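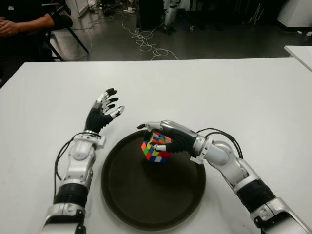 Right hand on the cube, left hand waiting its turn over the tray.

Fenonis Hand Pair, reviewed
By Dougal Halliday
Sunday, August 31, 2025

I came to the Fenonis hands after a long and mostly loyal relationship with the Kullmont two-jaw gripper, a device with all the charm of a stapler and about the same failure rate. The Kullmont picks things up and puts them down. The Fenonis has fingers, and fingers have opinions.

We gave the pair 30 tries at lifting a scrambled cube over a round tray and passing it from right to left. The right hand is the star. It wraps its fingers over the top, brings the thumb in against the front face and holds on, even at a silly angle with one corner pointing down. It dropped the cube 7 times, mostly in the first hour, when I was still tuning the grip force and blaming the cable.

The left hand receives things the way my uncle receives advice. It opens beautifully. Closing at the right moment took most of an afternoon in the Cowie controller, whose menus are laid out like a hotel with two wings and one elevator.

Fit is good, the wrist ring is tidy, and the thumb is better than I expected. The outside cable loops are less good. They catch on sleeves, and I own several sleeves.

The pair costs 369 a month to rent, spare fingertips extra. If you move boxes, keep the Kullmont and spend the difference on lunch. If your parts are small, slippery or oddly shaped, rent the Fenonis, and do the handover tuning on a day when you have no meetings. No, it can't solve the cube. Everyone asks.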